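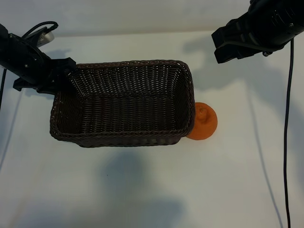 Selvaraj Barua wrote to me that a person should learn the names of the vegetables first and the grammar later. I was three weeks in Zernbridge then, and I could say "I would have gone" but I could not ask for spring onions.

12 replies · 5 shares

So I started to go to the Saturday market with a small notebook. One page for each seller. I wrote the word how I heard it, and at home I looked for the correct spelling. Many times I could not find it.

3 replies · 2 shares

The first real problem was "a bunch." A bunch of parsley, yes. A bunch of grapes, yes. But the man with the carrots also said "that's a bunch of nonsense" to his brother, and I wrote this down under vegetables.

41 replies · 37 shares

In my language we have one word for orange, mandarin and the small ones with loose skin. In English I must choose. I still say "orange" and point with my finger.

9 replies · 4 shares

By August I had 172 words in the notebook. Some of them are only useful in Zernbridge. Hòa Nông, I used your word for the flat beans in another town and the lady sold me peas.

6 replies · 1 share

What helped me most was to go late, in the last half hour. The sellers are tired but they have time to talk. In the morning there is a line behind you and you feel every second of your own bad pronunciation.

18 replies · 11 shares

Now I do the grammar also, on Tuesday evenings. The teacher asked us to make a sentence with "unless." I said: I will not buy the leeks unless you wash them. She asked me where I learned to speak like this.

22 replies · 14 shares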